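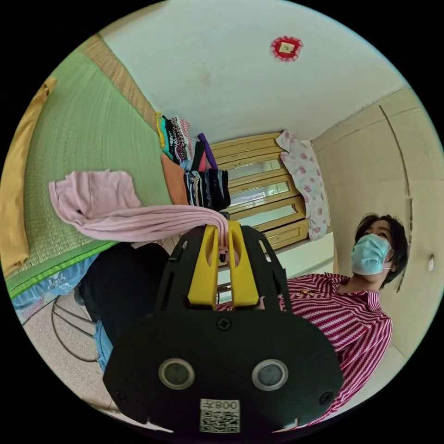 Soft fingers on a home-built gripper wear out faster than anything else, so print spares before you need them. I print mine in batches of 21 and keep them in a jar on the bench at the Nostthorpe shared workshop. Pick a loud filament for the fingers and leave the housing dark. Yellow against black makes it easy to check that the tips meet squarely on thin cloth, and a tip that has crept out of line shows up right away.

Test on fabric before anything hard. A thin, stretchy top bunches up between the tips and will slide out if the pads are too smooth. Two strips of bicycle inner tube, glued on and left overnight, fix that.

Go easy on the housing screws. Snug is enough - printed plastic strips quickly, and a stripped hole means a reprint of over 216 minutes on our machine. Panagiotis Karras rubs a little candle wax on the threads first, and I do the same now.

Wipe the lenses last, with a dry cloth. Glue fumes leave a haze on them, so keep them covered until the pads have set.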